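# The long life of a good wool coat

My grandmother's winter coat weighs more than my dog. It came to me in a bin liner, smelling of camphor, with two buttons gone and the lining hanging out at the hem like a tongue, and I have never loved a piece of clothing more. I wore it all through last winter. I'd wear it in July if people wouldn't stare.

That coat sent me to Skorholm, a harbour town with a steep high street and, at the top of it, one of the happiest workshops I've ever set foot in. Danuta Kaczorowski has been relining, patching and generally rescuing coats there for 34 years. The shop is called Wukik -- a name her brother made up as a child and she never got round to changing -- and the queue starts before she's had her first coffee.

"Everyone brings me the lining and apologises for the lining," she told me, turning my coat inside out on the counter. "The lining is meant to go! It takes the wear so the wool doesn't have to. Show me the elbows."

The elbows, I'm pleased to report, passed.

What I hadn't understood until that morning is how much is going on inside a heavy coat. Danuta opened the front edge of mine with a little hooked blade and there it all was: canvas, a layer of horsehair, yards of loose diagonal stitching holding the collar in its roll. Somebody had sat and done that by hand. You could see where they'd changed thread halfway up the lapel, from cream to a sort of mustard, and Danuta was as delighted by this as I was. She called her assistant over to look.

The assistant is Buppha Boonyarit, who trained as a theatre costume maker and has a gift for invisible darning that borders on sorcery. She pulls threads from inside the seam allowance, so the mend is made of the same wool as the hole, and weaves them in under a lamp with a needle as fine as an eyelash. A moth hole the size of a lentil takes her an hour. She did one while we talked and I lost track of where it had been, and then so did she, and we had to hold the sleeve up to the window.

Black wool is the hardest, she says. Brown forgives you and tweed practically mends itself, but black shows a change of direction in the nap the moment you step outdoors. It picks up every bit of fluff in the house too. Her advice is a proper clothes brush with natural bristles, used downwards in long strokes after each wearing, and the sticky roller kept for emergencies.

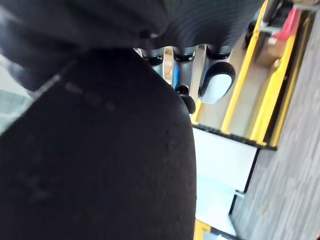
She's just as firm about steam. Hang the coat in the bathroom while you have your shower, she says, then move it somewhere airy overnight, on a hanger with real shoulders. Dry cleaning once a year is plenty, and every second year is better if you've been good with the brush.

I asked what a full reline costs and Danuta pointed to a card on the wall. Hers start at 600 kroner for a short jacket and go up with length, and satin costs more than twill. I chose twill, in a green so bright it's nearly rude. Most of her customers go for something wild in there, apparently. Zdzisław Witkowska, a retired ferry pilot who was waiting behind me with a navy duffel, has had his done in yellow, then in paisley, and had come to ask about stripes.

He let me try the duffel on. It was made by Lovero, a mill that shut long ago, and the cloth is so dense it nearly stands up by itself. He bought it second-hand at 23 and has only ever replaced the toggles and the lining. The pockets have been mended so often that they're more mend than pocket.

My own coat was ready the following afternoon. Danuta had found two buttons that almost match and sewn the odd pair at the bottom, where my scarf doesn't reach and I don't do them up anyway. Then she brushed the collar, turned me round by the shoulders and sent me out into the wind, which was coming straight off the harbour. I couldn't feel a thing.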